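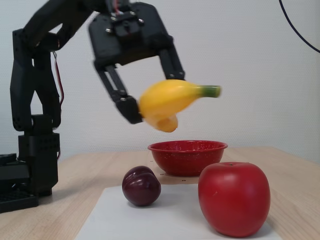
Where will the club play its home games next season?

At the Kerkora Hall in Duvport, from September. The lease on the old gym at Plelo ends this summer and will not be renewed.

The move was agreed by members last week, and the details below are correct as of Mar 13, 2022. Kerkora holds 700 for basketball with the side stands pulled out. Plelo holds 500 on paper, but the corner seats by the fire doors have been closed for two seasons and the most we have had in this winter is 382, for the derby against Peixoto. People were turned away that night, and several wrote to us about it afterwards.

Season tickets will carry over. If you hold a seat at Plelo you will get a letter in the summer with a seating plan and a form, and you will be able to pick a new seat before they go on general sale. Families who sit together should send their forms back in one envelope. Prices for adults go up by 2 pounds a game. Under-16s stay as they are.

Parking is tighter than at Plelo. There is a small car park behind the hall, and the road in front has bays that are free in the evening. The bus from the station stops outside -- the last one back leaves well after a normal finish, though overtime could make it close.

Training for the women's and junior sides stays at Plelo until the lease runs out. Times for the new hall are still being worked out with the badminton club, who have had the early evening slots there for years. Coaches will tell their own groups once this is settled, so please don't ring the hall.

Head coach Issa Dabbas has been over to look at the court. "The floor is good and the baskets are good," he said. "The changing rooms are small. We'll manage." He would like at least two practice games there before the league starts, and Peixoto have been asked if they will come for one of them.

The men's side have three home games left at Plelo. A win in any of them should be enough for a place in the play-offs, depending on how Peixoto get on away from home. Doors open an hour before tip-off as usual, and the tea bar will take cards from the next game onwards.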